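4.2 Première utilisation du bain de pieds Zokton

1. Posez la cuve sur un sol plat, à l'écart de toute prise de courant.
2. Versez de l'eau tiède jusqu'au repère MIN. Ne dépassez jamais le repère MAX (1010 ml par compartiment).
3. Ajoutez une dose de sels Wukisum si vous le souhaitez. N'utilisez ni huile ni bain moussant.
4. Branchez l'appareil avec les mains sèches, puis asseyez-vous avant d'y placer les pieds.

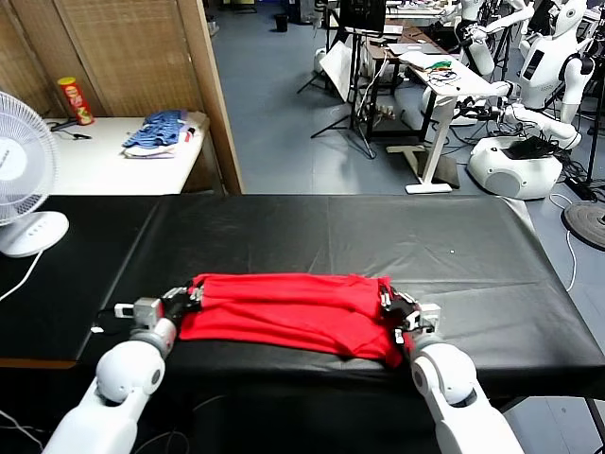
Peut-on se lever pendant que l'appareil fonctionne ?
La cuve n'est pas conçue pour supporter le poids du corps. Restez assis et retirez les pieds avant de vous lever.

5. Appuyez sur la touche centrale. Le programme doux dure dix minutes.
6. En fin de séance, débranchez l'appareil, videz la cuve par le bec arrière et séchez bien entre les orteils.

ATTENTION : en cas de diabète, de plaie ouverte ou de perte de sensibilité des pieds, consultez un médecin ou un podologue avant toute utilisation.
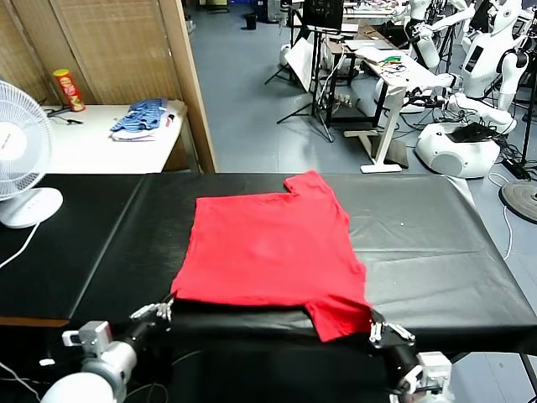 Si le code 409 s'affiche, le niveau d'eau est insuffisant. Débranchez, complétez jusqu'au repère, puis reprenez à l'étape 4.

Remarque : le détartrage se fait une fois par mois avec 500 ml de vinaigre blanc et autant d'eau. Voir section 4.3.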